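19/03/2026 – Cuaderno del taller de datos territoriales, proyecto Stuleo

Sigo con la tabla de jerarquías administrativas. Hoy toca separar dos campos que veníamos mezclando: el tipo de entidad (municipio, comarca, distrito especial) y el régimen de gobierno (electo, delegado, mixto).

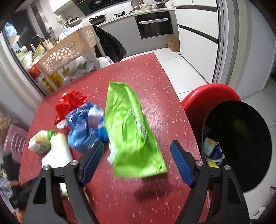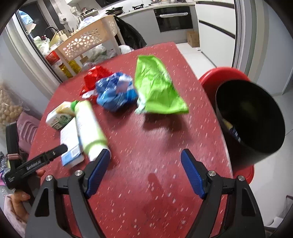 Revisados 77 registros de la zona de Drillel. En 72 coinciden tipo y régimen con la norma vigente. Los cinco restantes son distritos con delegado nombrado que figuran como municipios ordinarios; el error viene de la importación de octubre, que tomaba el campo «sede» como prueba de ayuntamiento propio.

Corrección aplicada:

- `tipo` = distrito especial
- `regimen` = delegado
- `norma_origen` – pendiente en dos casos, falta el decreto de segregación

Flarula queda aparte. Tiene consejo electo pero el presupuesto lo aprueba la provincia, así que lo marco como mixto. Las entidades locales menores (hasta 4.000 habitantes) no llevan código de régimen propio, heredan el del municipio matriz. Ojo con Tiongson: cambió de matriz y el histórico conserva el código viejo.

Pendiente: rehacer la vista por provincias y volver a pasar el control de duplicados. No tocar las fechas de vigencia hasta tener los dos decretos.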